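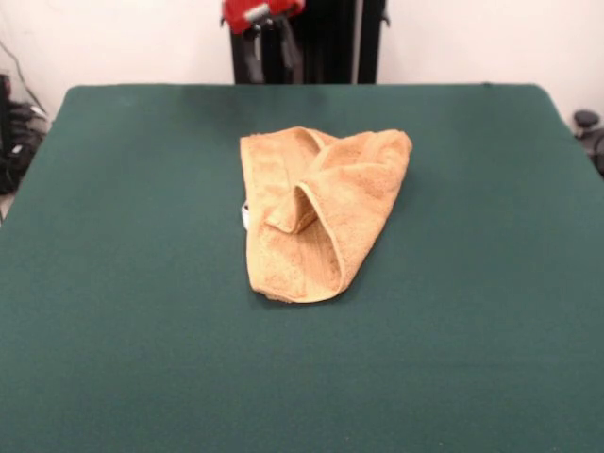
4. Towel folding: set-up and first runs

Most groups want to start the folding task with a neat square, because it makes the Kenano planner look cleverer than it is. Don't. A towel dropped in a crumpled bundle, with one flap curled back on itself to leave a shadowed tunnel, is a fairer start, and the club only scores runs that begin that way. The older Sárzó sheet claimed the software "understands cloth". It finds edges and it guesses. A hem that runs in a curve is the kind of edge it guesses badly.

4.1 Before you switch on

1. Smooth the green felt by hand.
2. Put one terry towel near the middle. Don't tidy it.
3. Open Fliltavow and load the towel profile. Leave the grip force at 388. The Sárközi notes suggest a higher value, but we have seen no result to back it up.
4. Set the time limit to 3000 steps. A run that needs more has failed, whatever the progress bar says.

Note: The "confidence" figure in Fliltavow is the program's opinion of itself. Do not put it in your report as a result.

Caution: Keep hands and sleeves off the felt while the arms are powered. The pause button in Fliltavow does not cut the power. Use the red switch.

4.2 Running the task

5. Press Start and step back. Watch where you put your feet, as there are cables all over the floor round the table.
6. Let the run finish, even if it is clearly going wrong. A diagonal crease with a point sticking out to the left is not a fold in quarters, and should be marked 0.
7. Write down the score before you talk it over with your partner.
8. Do 2 more runs with the same settings. One good fold proves very little.
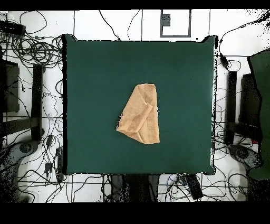
4.3 If the score looks too good

Check the log for a hand correction. Ikov marks these with a star, though it misses a few. Any group claiming a perfect set repeats it on Friday with Enikő Pap at the switch.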